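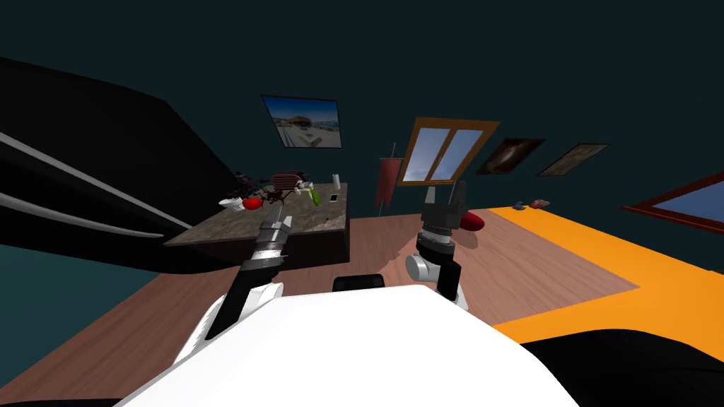 Reflections on the Drinwood Listening Circles
Jun 3, 2024

The second series of listening circles at Drinwood closed last month, and I have been asked to set down my observations as one of the two facilitators. The formal report will be issued separately by Travach. What follows is a personal account, and the views in it are my own.

The series consisted of 11 sessions for adults who care for an aging parent or spouse at home. Participants were referred by the Afridi clinic or came on the recommendation of a neighbor. Many had not spoken in a group before about the work they do each day, and several said at the first session that they intended only to listen. That choice was respected throughout. 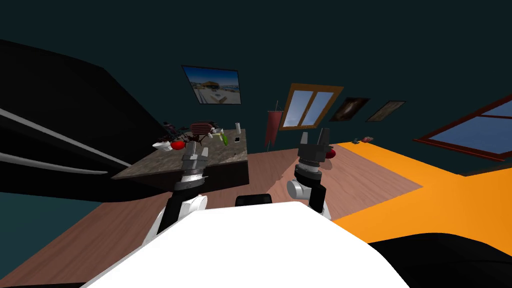 Simulated room, with a red object beside the gripper on the right.

Each session opened with five minutes of silence, a practice introduced by my co-facilitator, Zeeshan Kazmi. I had doubts about it. In my earlier work at Skusden, silence at the start of a meeting tended to make people uneasy, and I expected the same here. By the third session, however, participants were arriving early and sitting down quietly on their own. One woman told us it was the only part of her week in which no one needed anything from her.

The discussions that followed were seldom orderly. A question about sleep would lead to an account of a brother who did not call, and from there to the price of bed rails. I learned to leave these turns alone. On one occasion I did step in to bring the group back to the topic on the sheet, and the man who had been speaking did not speak again that evening – I regret this, and I told him so the following week.
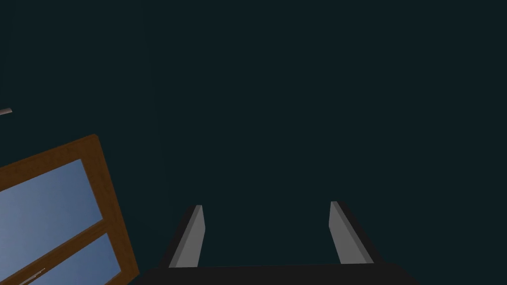
Language deserves more attention than we gave it. A number of participants moved into their first language when they spoke of a parent's illness, and others in the circle translated for them. This was done with great care, but it placed a burden on people who had come for support themselves. I have recommended that an interpreter be present when the circles resume in July.
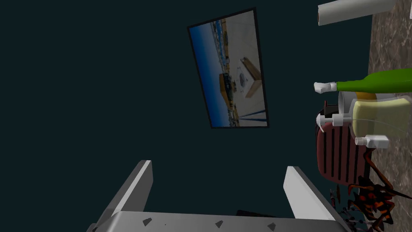 I have also asked that the sessions be extended. Ninety minutes proved too short once the group knew one another, and conversations regularly continued in the parking lot. Travach has agreed to consider a longer format for the next series, with a meal provided. Those who wish to take part may leave their name at the Drinwood front desk.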